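News > Automation > Standards and good practice

Bin-picking guide gets its first big update, and it's a good one

Anyone who has tried to get a robot to pick parts out of a bin will want to read this. The Pridum good practice guide for bin picking is out in a new edition, free to download from Tuesday, and it's a huge step up from the old one!

The new text was put together by Arkarside with help from the test shop at Plinier, and it draws on 1,586 logged picks. The biggest change is a chapter on cables and hoses. Users are now asked to check the whole bundle with the wrist at its lowest point in the bin, at each corner, before the cell runs at full speed. Loops must be tied, and any plug near the gripper has to be looked at every 300 cycles.

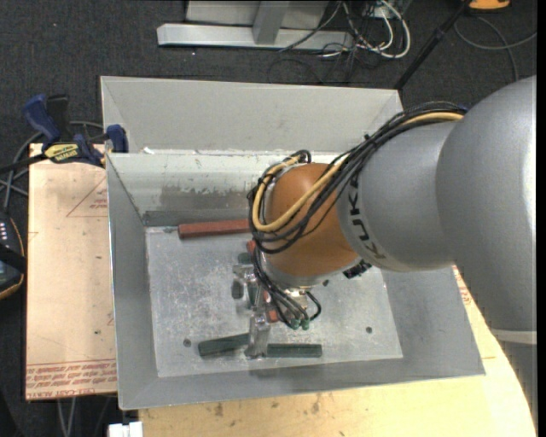

A KUKA arm working in a metal bin, with cables looped around the wrist.

There is plenty on the bins as well. They must be clamped or bolted down, and moving one by even a small amount means teaching the corners again. Long parts get their own page at last, with simple rules on what to do when a bar ends up close to a wall (slow down, come in from above, and stop if the force limit trips).

Best of all, it's written in plain words. The old edition ran to 200 pages and a lot of shops never got past the first chapter. The new one has a checklist of 18 points that you can pin up next to the cell and tick off with a pen.

Msimang has already said it will use the checklist in its training courses from May. Comments on the guide are open now, and the working group is keen to hear from small workshops with only one robot.

Contact the news desk | © Arkarside | Back to top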